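Print this story | E-mail to a friend

Cloth-folding robots stopped after grip fault at Kinamport

11 July 2021

Two cloth-folding robot arms at the Kinamport textile trial have been switched off after one of them failed to let go of a piece of fabric when a worker pressed the stop button.

The worker had taken hold of the other end and was pulled a short way toward the bench. She was not hurt. Titano, which runs the trial, said it shut down both arms the same afternoon and told its insurer the next morning.

The arms pick up light fabric with black gripper fingers and fold it on a table. They had completed 2,735 folds before the fault.

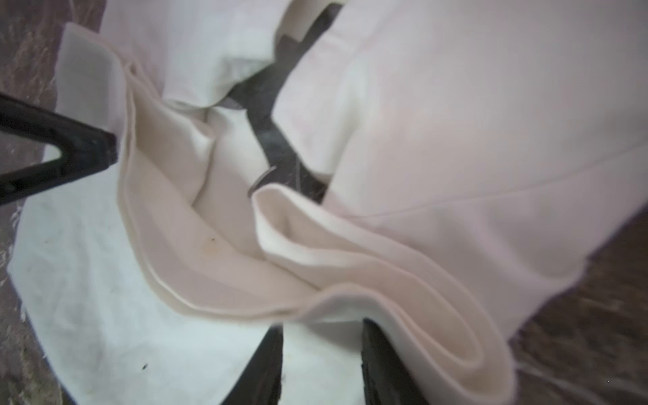 Babita Bhatia, who manages the trial for Titano, said the stop button cut power to the arm as it should have, but the fingers stayed closed. They are built to hold their grip when power is lost so that a load is not dropped.

"That makes sense if you're lifting a box," she said. "With cloth, somebody can be holding the other side of it, and we hadn't allowed for that."

A check of the logs found 19 earlier cases in which the fingers were slow to open. None had been reported, as the arm cleared the fault by itself each time and carried on with the job. 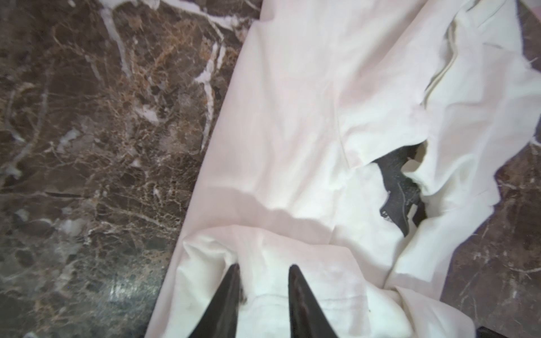
Prerkis, the firm that supplied the grippers, has been asked to change the way they behave after a stop. Bhatia said thin fabric was the hardest thing to deal with. It gathers up in puffy folds between the two fingertips, and a person standing at the table can't easily tell how firmly it is being held. Staff have been told to keep their hands off the cloth until the fingers are fully open, even when the arm is not moving.

A manual release lever will be fitted to each arm at a cost of $3,300. The trial is expected to start again in September, once the levers have been tested. A second site at Tomar, which was to get the same equipment, will wait for the results.

Contact the newsroom | Copyright 2021. All rights reserved. | Back to top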